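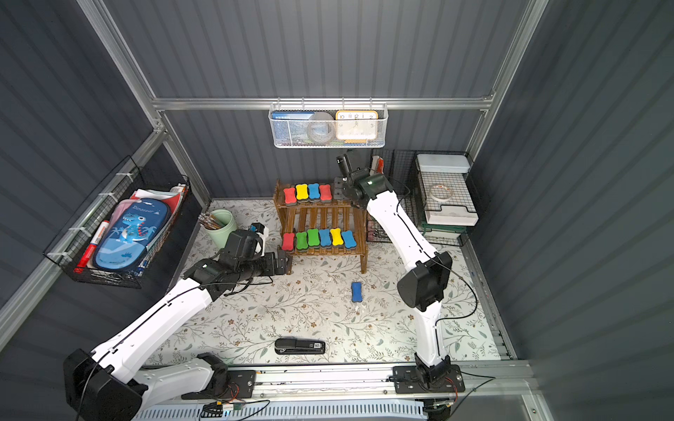 Olosville, Jan 4, 2025

I closed out the household notebook on New Year's Day and opened a fresh one, and I want to write down how the paper system did over the past year before I forget the details. I've been asked about it a few times by email and my answers keep getting longer, so I'd like to have one page to point to.

The old notebook ran to 97 filled pages. It was meant to last through spring. I write everything in it: groceries, the furnace filter sizes, which bulbs fit the hall light, what we paid for gas on the drive to Postberg, phone calls with the insurance company. There is no index as such. I put the date at the top of each entry and leave the inside cover for things I look up over and over.

Pencil is what made the difference. For years I used pens and ended up with lists so crossed out that I had to copy them over every few days. With pencil I can rub out one line and write the next thing in the same spot. The grocery page now stays in use for a month or more. The paper gets thin in the top third, where milk and eggs come and go, and when it starts to tear I move to a new page.

I did have to learn a little about erasers. The ones on the ends of pencils dry out and leave a pink smear, and I've stopped using them entirely. A separate block eraser works much better and lasts longer than I expected. Keep it out of the sun. I left one on the kitchen windowsill in July and by August it was as hard as a piece of candy. I also learned not to store a soft eraser against plastic. Mine sat in a drawer next to a clear ruler and melted a dent into it, and the two had to be pried apart.

For pencils I settled on a plain 2B. An HB is fine for most people, but I press too hard with it and the groove stays in the paper after I've erased the writing. The 2B needs sharpening more often. I keep a small metal sharpener in the same drawer and empty it into the trash on garbage night – a habit I picked up after it came open in my coat pocket at the dentist.

The paper itself is from Gimico. They sell a stitched notebook with a gray cover and a 7 mm rule, and it takes erasing better than the spiral ones from the grocery store. It cost me $8 last January and it's the same price now. The cover gets dirty fast. I wiped mine with a damp cloth once and the color came off, so I leave it alone.

What didn't work was the weekly plan. I drew up a grid every week through the end of February, with meals down the left side and errands across the top, and I followed it for maybe two days out of each seven. In March I stopped drawing the grid and just kept a list of meals we had ingredients for. We eat the same things we ate before, and I spend less time with a ruler.

The mileage log didn't work either. I wanted to know how much driving we do for errands compared with everything else. I kept it up for a season, got to 966 miles, and then forgot it for a whole trip to see family. After that the total didn't mean anything. If I try again I'll leave the log in the glove box with its own pencil on a string.

The phone call page was a surprise. I started it in the spring during a long back and forth over a water bill, writing down the time of each call and what I was told. Having it all on one page got the bill fixed in the end, after nearly four months. I've done the same thing for every company I've had to call. I leave those pages in ink, by the way. They're the one thing in the book I don't want to be able to change.

A reader asked whether I'd tried doing this on a phone. I did, two years ago, with an app called Kamolrat. It was fine. It synced, and the lists could be shared. I found that I opened it to add dish soap and then looked at the weather and the news, and by the time I came back I'd lost the other thing I meant to write down. The notebook sits open next to the toaster and anyone in the house can add to it without unlocking anything.

Changes for this year are small. I'm numbering the pages by hand as I go, since flipping back by date took too long once the book got full. Furnace and appliance notes are moving to the back, written from the last page forward. I bought a second block eraser for the desk so that the kitchen one stays in the kitchen.

Filter size for the furnace is already on the inside cover. The hall bulb still needs to be copied over, and I have to get the stepladder out to check it because I can't read my own handwriting from last April.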